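Clothing Room at Clarville House - Progress Report for January

5 min read

To: Sioned Wynne, Skinner Fund
From: Eusebio Apaza, household support, Clarville House

Dear Sioned,

This is the second report on the money which the Skinner Fund gave us for the clothing room and the home skills sessions. I write it in the same order as your form, but I put the two questions on staff together, as the answer is the same for both.

What we did in this period

The clothing room is now open on Wednesday from the morning until four. Before, people had to ask at the front desk for the key, and many did not like to ask. In January we had 21 households that took clothes home. Most of them came for children's winter things, but the demand for plain dark trousers for work was also high, and we did not expect this. Several residents began jobs in the Mernitz bakery and in the hotels, where black trousers are required, and the shops near us do not sell them at a low price.

The shelves from Tikholm arrived late and one side panel was damaged. They sent a new panel without charge. The shelves are standing now and fixed to the wall. We sorted the stock by size first and by type second, which is the opposite of what I wrote in the plan. The reason is that a mother who comes for a child of a certain size wants to see everything in that size in one place, and not walk between the shelves.

The home skills sessions are held in the small bedroom on the ground floor. We use the bed as a folding table because it has a good height and people can stand on both sides. I had asked for a real table in the first budget, and I now think we can do without it. The bright pink terry sheet stays on the bed for all the sessions. Dark clothes show very well against it, so the learner can find the waistband and the cuffs quickly, also in the afternoon when the light in that room is weak.

Trousers are the item we practice most. We teach to lay them lengthwise, bring one leg next to the other, and smooth the cloth from the waist to the cuff before the next fold. Knit trousers are more difficult than people think. They do not keep a crease to guide the hand, and the lower leg bunches very easily when the upper one is moved.

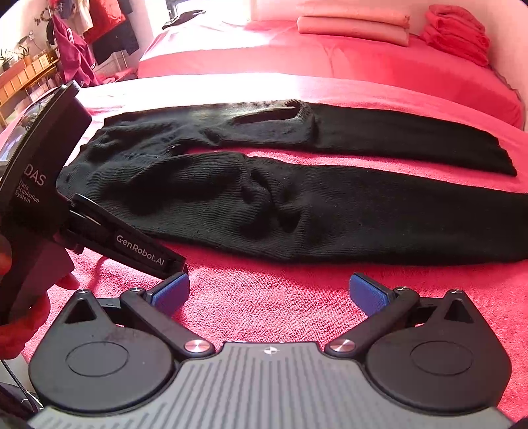

We also learned that small lint is a bigger problem on black knit than on any other thing we give out. Residents said to us openly that they do not want to go to a first day at work with specks on the leg. I bought lint rollers from the small materials line, and we now go over each dark piece before it goes on the shelf. It takes more time than I planned, and the sorting on Wednesday often continues after we close the door.

Staff and hours

I work on the clothing room 5 hours each week, as agreed. We have two people from the house who are paid by the session to help with folding and labels. Both finished their training period and both wish to stay. I ask to keep them at the same rate until the end of the grant.

Problems

The washing machine in the basement stopped two times. The first time it was only the filter, but the second time we lost a full day and had to carry the bags to the laundromat. This cost is in the table I sent separately, under "other." I am sorry that I did not ask before I spent it.

The labels we printed for the sizes do not stick well on the shelf edge. We tried tape over them and it looks poor, but it holds. Also we still have too many large coats and almost nothing in small sizes for men. I wrote to the parish in Mernitz and asked them to send only what is on our list. They were kind about it, and the last bags were better.

Next period

We want to add simple repairs to the home skills sessions - buttons, hems, and the elastic of a waistband. Hems will come first, as many of the work trousers are too long for the people who take them. For this I would like to move the rest of the table money to a sewing machine and thread. The amount is the same and no other line changes. Please tell me if you need a formal letter for this or if your answer by email is enough.

You asked also if you can visit. Wednesday is the best day, after two in the afternoon, when the room is quieter and I can show you the shelves and the stock book.

With kind regards,
Eusebio Apaza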